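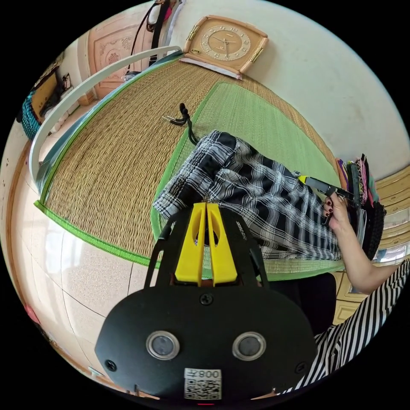 Fig. 1. Plaid in black, white and grey.

Week 3, woven patterns. I love this week! Plaid is just stripes going both ways, so once you can read the warp (the long threads) you're halfway there. Grab the Linidmont sample, the one with 38 threads to a repeat, and find where the colors start over.

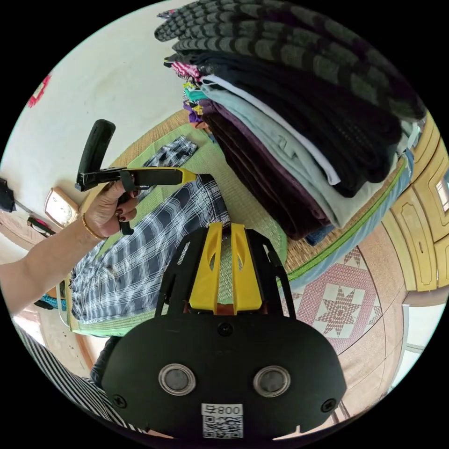
Then do the same across, with the weft. If both counts match, you've got a balanced check. The Rokside piece has 54 one way and 30 the other, so it looks stretched – bring your sketch of it next time, colored in please!
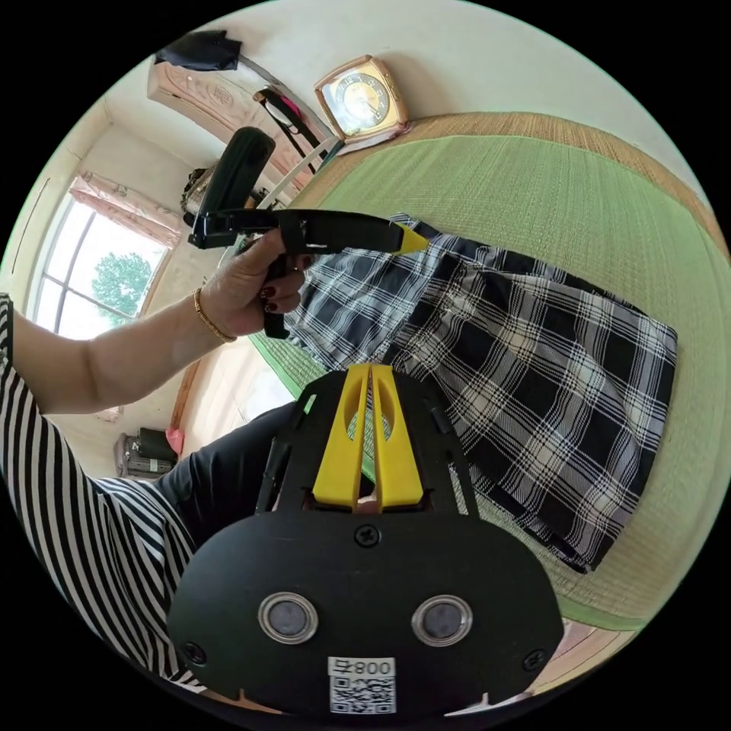 Fig. 3. Fabric.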